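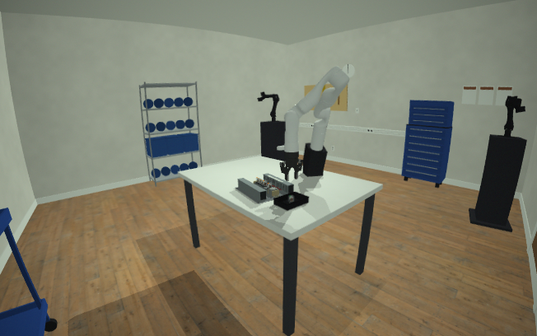
Stimonach Books announces a new reading edition of Shakespeare's comedy "Twelfth Night," prepared by the editor and teacher Loïc Ferrand for students and for adults who read the play for the first time. The edition is built on one simple idea: what we understand in a comedy depends very much on where we stand when we hear it. A white table on square dark legs, turned so that one corner points toward us, shows two of its sides at once, and a person on the other side of the room would name two different ones. Mr. Ferrand asks his readers to treat the characters of Illyria in the same way, and to look again at each of them from the place of another.

6 Feb 2025
By the Stimonach Books press office

The book has 218 pages and contains the complete text of the play in modern spelling, with 1495 short notes. The notes stand on the page facing the text, so the reader does not need to turn to the back of the book for each difficult word. They explain old meanings, jokes that have become hard to hear, and the places where a character says "you" and another answers with "thou."

In the center of the new edition is the steward Malvolio. Many readers remember him only by his yellow stockings and by the false letter which Maria writes to make him believe that the Countess Olivia loves him. Mr. Ferrand gives a long section to the scenes which come after the letter, when Malvolio is shut in a dark room and Feste, the clown, visits him in the voice of a priest called Sir Topas. Students often laugh in the first part of this trick and stop laughing in the second, and the notes help them to find the line where this change happens for them. It is not the same line for all.

"When I read this play at school, I thought that Malvolio was a bad man because everybody in the house was against him," says Mr. Ferrand. "Later I read only his own lines, one after the other, and I was surprised. He is proud and he has no humor, this is true. But he is also a man who does his work, and he asks for a candle, and pen, ink and paper. I wanted an edition which leaves time for both."

His last words, "I'll be revenged on the whole pack of you," receive a full page of commentary. The editor describes several ways to speak them: as a real threat, as a broken and nearly silent line, or as something comic that fails to be comic. He does not say which is the best. After this the reader finds Olivia's answer, that he "hath been most notoriously abused," and a question about why the person with the most power in the house says this so late.

Viola, who lives through most of the play dressed as the young man Cesario, has her own section. It follows her from the shipwreck to the last scene and pays attention to what she does not say to Duke Orsino. A shorter section is about the songs of Feste – their words are printed once more at the end of the book, without notes, for those who want to read them aloud.
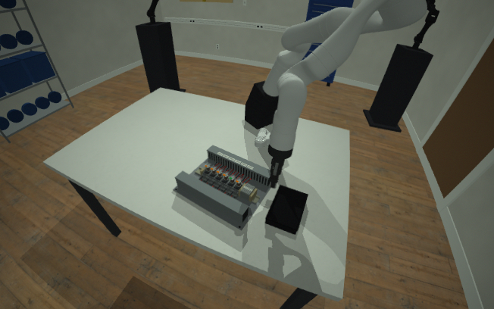
Gray terminal block with orange, red, green and yellow pegs on a white table.

"Twelfth Night" is the first title in the Ferkine series, a new line of plays for which Stimonach Books will use the same page design and the same everyday language in the notes. The publisher has asked its editors to avoid special terms of literary study where a common word exists. Where a term cannot be avoided, such as "soliloquy" or "blank verse," it is explained at its first use and again in a word list.

The first printing is 1000 copies. Of these, 900 will go to bookstores and school libraries, and the rest is kept for teachers who wish to see the book before they order it for a class. Teachers can ask for a copy by writing to the press office on school paper. A set of discussion questions, made by Mr. Ferrand for groups of adult readers, is sent together with each copy of this kind.

The edition will be presented in February at the Charpentier bookstore in Brendside. Mr. Ferrand will read the letter scene and the dark room scene and will answer questions from the public. Entrance is free, but seats must be reserved at the store, as the reading room is small. Guests may bring an older edition of the play if they like to compare the notes.

Loïc Ferrand has taught English drama to adult learners in Brendside for many years. English is his second language, and he began to write his own notes on Shakespeare for students who had the same difficulties that he once had. He is now preparing the second volume of the Ferkine series, "Much Ado About Nothing."

Review copies and interviews with the editor can be requested from the Stimonach Books press office.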